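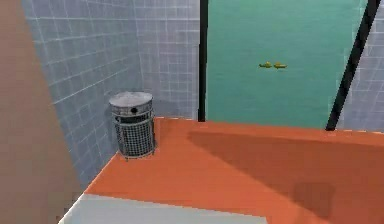 Cell 3 simulation check – Tistberg practice kitchen
Checked by Gemma Holroyd, August 24, 2018

1. Trash can upright in the back left corner, lid on: OK. Love the new mesh on the body!
2. Orange surface meets both tiled walls: OK, no gaps that I can spot.
3. Shadow on the right side: OK for now. Barry Rudd to compare it with the Hulme build.
4. Yellow pieces in the teal panel: still floating. Leave them until December.
5. Arm speed limit set to 300 mm/s: OK.
6. Stop command tested at full reach, 840 mm: OK – quick and clean, great work Barry!
7. Settings backed up to Kedamari: to do.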